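Stevance opens up its remote teaching sessions, and we'd love you to have a go

For release: July

Hello from all of us at Stevance! I'm Noelia Ortuño, I look after the teaching side of things here, and I was told I could write this one myself as long as I kept it sensible. So here goes.

From this month, anyone who works with robot arms and hands (or would like to) can book time on Sustell, our system for showing a robot a household task by remote control. You put on the gloves and the headset, you move your hands, and a two-armed humanoid copies you in simulation. Every move is saved as a demonstration, and the learning team uses a pile of those to train the robot to do the job without you.

We've been running Sustell behind closed doors with our friends at Zabala, and I've spent a silly number of afternoons in the gloves. I thought I'd be good at it because I'm tidy at home. I was not! My first attempts at picking up a cup were dreadful, all elbows and panic, and Higinio Varela, who wrote most of the hand control, had to leave the room so I wouldn't hear him laughing.

What changed things for me was slowing down. When you do the washing-up you never think about which finger lands first, but the robot copies whatever you give it, wobbles included. A calm, slightly boring demonstration is worth far more to the learning team than a fast one, and once I'd got that into my head I started to enjoy myself.

What you'll be teaching

We've kept the opening set small, with four tasks, all from the kitchen. There's stacking bowls, opening a drawer, passing a spoon from one hand to the other, and the one everybody asks for, which is the cup and the rack. It's my favourite too. You've got a cup to manage with one hand and a wire rack to think about with the other, and most people (me included) forget they have a second hand at all until somebody reminds them.

"People come in expecting to steer it like a toy car," says Higinio. "After a while they stop looking at their own hands and just look at the robot's. I can usually tell when that's happened, the shoulders drop and they go quiet."

Rocío Manzano from Zabala has been on the receiving end of our recordings. "The ones I like best have a little correction in them," she told me. "Somebody reaches a bit wide, sees it and comes back. The robot needs to see that sort of thing as well, or it has no idea what to do when it's slightly off."

You can also teach by hand, by the way. At our Nadside workshop there's a real arm you can take hold of and guide through a movement, and it's a lovely way to start if headsets make you queasy. The two methods are booked separately, so do say which one you're after.

We run everyone through the simulated kitchen top first. It's a plain pale table with a grey wall behind it, so the bright yellow rack and the light blue cup are easy to find, and you can drop things all day long without sweeping anything up. For the cup and rack task you get both arms, with the right hand looking after the cup and the left free for the rack. Emiliano Segura, who built the table, will happily talk to you about shadows for as long as you let him. He's right about them, though! The soft shadow under the cup is what I go by when I'm judging how close I am to the tabletop. 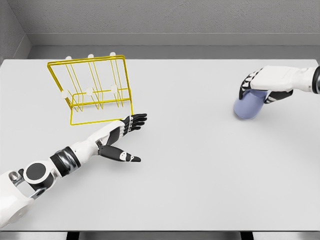 How to book

There are 50 places in the first round. Each session lasts two hours, with a tea break in the middle (your arms will thank you), and there's no charge. You don't need any experience with robots. Glasses are fine under the headset, and left-handers are very welcome, as we'd like more of you in the recordings.

Write to the Stevance teaching desk with your name, the method you'd like and whether mornings or afternoons suit you. Bookings open at 9 am and Noelia Nieto will answer you herself. Please put her surname on anything you send, as two Noelias in one office has already caused enough muddle.

Press visits

Journalists are welcome to try the gloves as well as watch. Ask for me, and allow a bit of extra time for the first few cups.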